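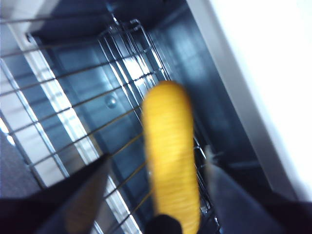 A yellow corn cob, held upright.

Market closure in Ondgate: "We heard the shutters before we heard the news"

When the traders of the Nilleo market in Ondgate came to work one morning in November, they found the main gate locked and police officers standing in front of it. By noon there was a crowd on Berisha Road, and by 4 in the afternoon the road was closed to traffic in both directions.

I spoke with the spokeswoman of the traders' association in the back room of a tea shop near the market. She asked me not to print her name, as she still has a case before the licensing office. She has sold grain and vegetables in Nilleo since she left school, and her mother had the stall before her.

"We heard the shutters before we heard the news," she told me. "Somebody was closing our stalls from the inside. We shouted through the gate, and the officers told us to go home and wait for a letter. I asked them, which letter? They did not know either."

The letter came in the evening. It said that the market was closed for reasons of fire safety, and that all 448 stall licences were suspended until an inspection is finished. It gave no date for the inspection.

The city has said that the traders were warned two times in the past year. The spokeswoman does not deny this, but she remembers the warnings differently. According to her, both of them spoke of the electric cables at the north side, and the association paid an electrician to replace these.

"I have the receipt. I brought it to the counter and they put a stamp on it," she said. "If the stamp means nothing, why do they have a stamp?"

I asked her about the afternoon on Berisha Road, when some young men threw stones and the officers answered with tear gas. She was quiet for a moment.

"Those boys were not traders, most of them I have never seen," she said. "But some were the sons of traders, and I will not lie to you about it. They were angry. I was angry too, only I am too old to throw something."

She was standing near the pharmacy when the gas came. She washed her eyes with water from a neighbour's bucket and walked home by the canal. Two women from her row spent the night in the clinic, she told me, and both are back with their families now.

Many people in Ondgate believe that the closure has more to do with Groma, the company which wants to build a shopping centre on the same land. Groma has said that it has no part in the decision. I asked the spokeswoman if she believes this.

"I don't have a paper which proves the opposite, so I will not say it," she answered. "I say only that their surveyors were here in the summer, and they were very polite, and they measured my stall. Nobody measures a stall to buy onions."

The association has collected 3,327 signatures under a petition to reopen the market. It was handed in at the city hall, where a clerk accepted it at the side door. Meanwhile 326 of the traders have asked for temporary places at the old bus station. The answer is expected before the end of the month.

She herself did not ask for a place. The bus station has no roof, she explained, and the grain would spoil with the first rain. For the moment she sells to her regular customers from her sister's garage, in the early morning.

"They come with their bags and they ask me when we open again," she said. "I tell them to come tomorrow to the garage."

Before I left, she showed me the key of her stall, which she still carries on a string in her coat. The lock on the stall was changed by the city, she said, and she has asked in writing for the new one. The licensing office did not reply to my questions.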